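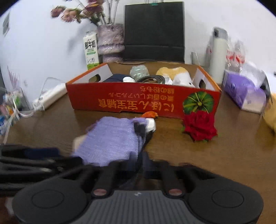

Use tax is the sales tax you owe when the seller didn't charge you any. Most states that have one also have the other, and most people who run a small business learn about the second kind from a letter. With physical goods the logic is at least easy to follow. A folded lavender towel is a towel in every state, and so is a red cardboard box with yellow Japanese lettering and a green pumpkin, or possibly a melon, printed on one end. I mean that it's a box in every state. You can drop either one on an assessor's foot. A yearly subscription to invoicing software can't be dropped on anybody, and whether it's taxable depends on where you are sitting when you log in, what the state decided to call it, and how recently the legislature was bored.

This page covers how to go through your online subscriptions once a year, work out which ones should have been taxed and weren't, and pay what you owe without turning it into a hobby. It's written for sole owners and very small companies in the US. It won't tell you your state's rules. All 50 states do this their own way, including the ones that don't do it, and anything I wrote down would be wrong by lunch.

What you need before you start

Your card and bank statements for the year. The actual invoices, meaning the PDFs and not the cheerful emails saying your payment went through. A spreadsheet. Your state's sales and use tax account login, if you have one, and the password you were sure you wrote down.

Set aside an evening. I do mine in December, when nothing else is going on except everything.

Step 1: List every subscription you pay for

Go through the statements line by line and copy out anything that repeats. Don't work from memory. Memory will give you the big ones and leave out the font service, the form builder, and whatever you signed up for during a free trial while on hold with someone.

Some of the names won't match. My statement says "Isov Svcs Intl" for what I think of as the scheduling thing, and for most of one year I believed Ko was a restaurant. It's my web host. Put the name from the statement in one column and the name you use in another, or you'll do this detective work again next year.

Annual plans show up only once, so check the whole year. If you pay for some of them through an app store, those will all look like one vendor and you'll need the purchase history from your account.

Step 2: Pull the real invoice for each one

Log in to each service and look under Billing, Account, Plan, Workspace, or the little picture of your face. Velaro keeps invoices under Settings, then Organization, then Documents, then a second thing also called Documents. Download everything for the year and put it in one folder.

On each invoice, find these and add them to your row:

The amount before tax
The amount of tax, if there's a line for it
The name of the tax and the place it was charged for
The address the vendor has for you

That last one matters more than it looks. The address usually decides the rate, and plenty of accounts have an old one. I moved my business to Gultside and went on being taxed at my previous city's rate by a vendor who had a ZIP code on file from two apartments ago. Fix any wrong addresses while you're already in there. You won't come back to do it.

Step 3: Sort them into piles

Make a column and give every row one of these:

Taxed, and the place is right
Taxed, but the place is wrong
Not taxed
No idea

Be generous with "no idea." An invoice that says "total includes applicable taxes" and shows no tax belongs there. So does a foreign invoice with VAT at zero percent and a footnote about reverse charge, which is a phrase meant for business customers in other tax systems and does nothing for you at your state's revenue office.

The "taxed, and the place is right" pile is finished. Enjoy it.

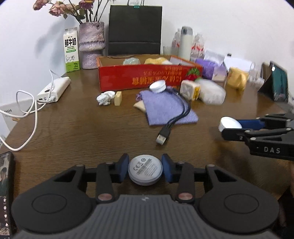

For the "not taxed" pile, don't assume anyone made a mistake. There are a few ordinary reasons for a missing tax line. The seller may be too small in your state to have to collect. The service may be exempt where you are. Or somebody ticked "resale" when the account was opened, and if that somebody was you, and you aren't reselling anything, untick it.

Step 4: Find out what your state calls each thing

States sort digital purchases into categories, and the categories are where the trouble is. The ones you'll run into most are software you download, software you reach through a browser, digital goods such as templates or stock photos, data processing, and information services. One product can sit in two of them. A single invoice can also bundle a taxable item with one that isn't, and if the vendor doesn't split out the prices, some states will tax the whole bundle out of something close to spite.

Go to your state revenue department's website and search for the category, not the product. "Remotely accessed software" will get you further than "invoicing app." You want the guidance pages or bulletins. Skip the statute on your first pass unless you have trouble sleeping.

Check whether there's a different rule for business use. A few places tax the same software one way for a household and another way for a company, and the guidance will often bring this up near the bottom, in the tone of someone mentioning that the stairs are out.

If you can't find an answer, write to the department through the message center in your account. Describe what the product does in plain words, say that you reach it over the internet and don't download anything (if that's true), and ask whether use tax is due. Save the reply as a PDF. A written answer from the state is worth far more than a confident one from a forum.

Step 5: Do the arithmetic

Take each row where tax was due and not charged. Multiply the pre-tax price by your combined rate, meaning state plus whatever your county and city add. Use the state's rate lookup with your full street address. ZIP codes cross city lines and the lookup knows it.

Say Velaro costs $540 a year, it turns up untaxed, and your state says it's taxable. If the local add-on alone is 2 percent, that piece is $10.80, and then the state's own rate goes on top. It's not a frightening number. Mine added up to less than a decent dinner, though I admit I resented it more than any dinner I've had.

If you paid tax to the wrong place, you can usually take a credit for it against what you owe at home, but only if that tax was legally due there. When it was simply the vendor's error, ask the vendor for it back. They'll send a form.

Step 6: Report it

If you already file sales tax returns, look for the line for purchases subject to use tax. It's on the form you've been filing all along, and the number you've been putting there is probably zero.

If you don't file sales tax, there may be a separate use tax return, or a line on your income tax return. Some states let you use a lookup table for small purchases, with a cap on single items that might be $2000 or might be something else entirely, and many of those tables are for personal purchases only. Read the instructions for the line before you use it for the business.

Pay online, print the confirmation, and put it in the folder with the invoices.

What about earlier years?

If you find you've missed several, look up your state's voluntary disclosure program before you file anything for those years. These programs often limit how far back they go and may waive penalties, and they tend to be open only to people the state hasn't contacted yet. Once you've had a letter, that door is generally shut. For larger sums, pay a tax professional for an hour.

Next year

Keep the spreadsheet and copy it to a new tab. Add a row whenever you sign up for something, with the invoice saved the same day. Check the categories again too, even for products that haven't changed, as the rules move around and vendors start collecting in new states without much of an announcement. Ko added a tax line to my bill halfway through the year and told me in a newsletter, under a paragraph on server cooling.

Last updated May 22, 2025. General information only, and your state's own instructions beat anything written on this page.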